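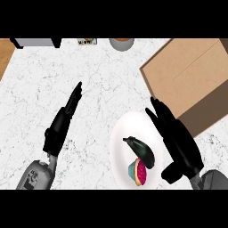 A computer-rendered kitchen counter, with two robot arms and a plate of produce between them.

Kitchen Counter Tips: What to Hand Over to a Machine, and What to Keep Doing Yourself
By Nerea Nieto
Aug 20, 2025

Several of you wrote in after the dishwasher column to ask when you can expect a pair of mechanical arms to put the groceries away for you, and I have been meaning to get to it all summer (tomatoes got in the way, as they do). So let's talk about it, and I promise there are real tips further down for those of us who will be doing our own counters for a good while yet.

A lot of the practice these machines get happens in make-believe kitchens on a computer, like the one at the top of the page. I find them oddly cozy to look at. There's the marble, there's the big cardboard box taking up a whole corner of the workspace, and there's an eggplant on a plate leaning against half of a pink-fleshed fruit, which is more or less how my own counter looks when I get home from the market and the phone rings.

My neighbor Ghislain Kennedy used to fix packing machines for a living, and I asked him over coffee what he thinks is hard about a counter like that. He said the plate bothered him more than anything. A white plate on white stone has hardly any edge to look at, and a glossy eggplant is slippery and rounded and fatter at one end. You and I slide a thumb under the rim and never give it a thought. A gripper with two hard fingers has to come in at the right height and squeeze just enough, and then the fruit wants to roll!

So here is my own plain sorting of the chores, from reading and asking and watching far too many clips at bedtime.

Happy to hand over now: vacuuming flat floors, washing dishes that somebody else has loaded, kneading dough, keeping rice warm. These are all machines that do one job in one spot, and mine have earned their shelf space many times over.

Maybe, with patience: moving a sturdy, dry thing from one clear place to another clear place. I've seen it done nicely in demonstrations. It is slow, and I would want to be in the room with my cup of tea.

Still ours: anything ripe, anything cut, anything in a bag that changes shape when you pick it up, and the whole business of deciding. Is that eggplant for tonight or for Thursday? Does the cut fruit go in the fridge or into whoever is standing nearest?

Now, the tips. The funny thing is that what would make a counter easier for a robot makes it easier for a tired person too, and I've changed a few of my habits because of it.

Get the box off the counter first. Unpack it on the floor or a chair and fold it flat straight away. A closed box sitting at an angle uses up far more room than you'd think, and you end up reaching around it all evening.

Leave a hand's width between things. Larysa Harasym, who taught me to pickle, keeps her jars spaced this way and never knocks one over, while I used to park everything shoulder to shoulder and pay for it in broken lids.

Use a plate that contrasts with the counter. I bought a dark blue one for my pale worktop after that talk with Ghislain, and I've stopped setting the knife down half on and half off the rim.

Set round things in something with sides. A shallow bowl will hold an eggplant or a lemon much better than a plate will. If you have only a plate, tuck a folded dish towel along the low side.

Put cut fruit face down or cover it, and move it last so it isn't dripping on your way past everything else.

Keep appliances and packets along the back, handles and openings toward you. I wipe behind mine every 2 weeks or so. My sister would tell you it's longer.

Try the one-handed test. Zoia Didenko sent me this one after she sprained her wrist in January: clear your counter using one hand only, slowly, and notice where you get stuck. Those are the spots to rearrange. I did it and found 8 things I could reach only by moving something else first, the salt among them, and I use the salt all day long.

Next time I'll be answering the pile of letters on cast iron, so if you have a pan that's gone sticky, do write and tell me what you've been cooking in it.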